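Home | Kits | Data | Docs | Contact

# Trarance Tabletop Kit – sample data card

Stars 44 | Comments 2

Trarance is the two-finger gripper kit sold by Lellelari. It comes with an arm mount, a fixed camera and a power supply whose cord was measured by an optimist. We bought one for the Hokthorpe bench and are sharing what we recorded with it, along with our opinion of the product, which you may skip.

## What's inside

- 1,595 episodes of kitchen handling: lids, plates, stacking parts
- 2 camera views per episode
- one plain text label per episode, spelled mostly right

## Setup

Unpack the archive, then run `check_files` before anything else. If it complains about a missing index, run it again. We don't know why this works either.

## The kit under review

The fingers are good. They close gently and hold thin rims better than the brochure claims, and the brochure claims a lot. The mount is stiff enough once you replace the screws. Calibration is described as "one step" – the step has a few floors.

Software updates come through the Tripathi loader, which asks for your password, thinks about it, and asks again.

## Tasks

The steamer task is the one people write to us about. It uses a three-tier bamboo steamer with yellow plastic rims, a lid and a white plate. 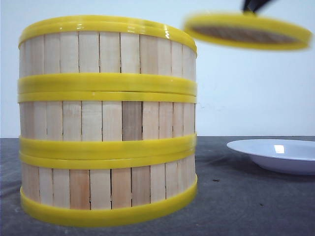 Fast moves blur in the video, so filter by speed if you need crisp edges. Labels for this task mark the grasp and the release, and leave the part in between to your model's imagination.

## Known problems

- Timestamps drift in the April batch. Use the frame index.
- The second view is darker than the first.

## License

Free for research. Last updated September 16, 2026.

Share (2) | Back to top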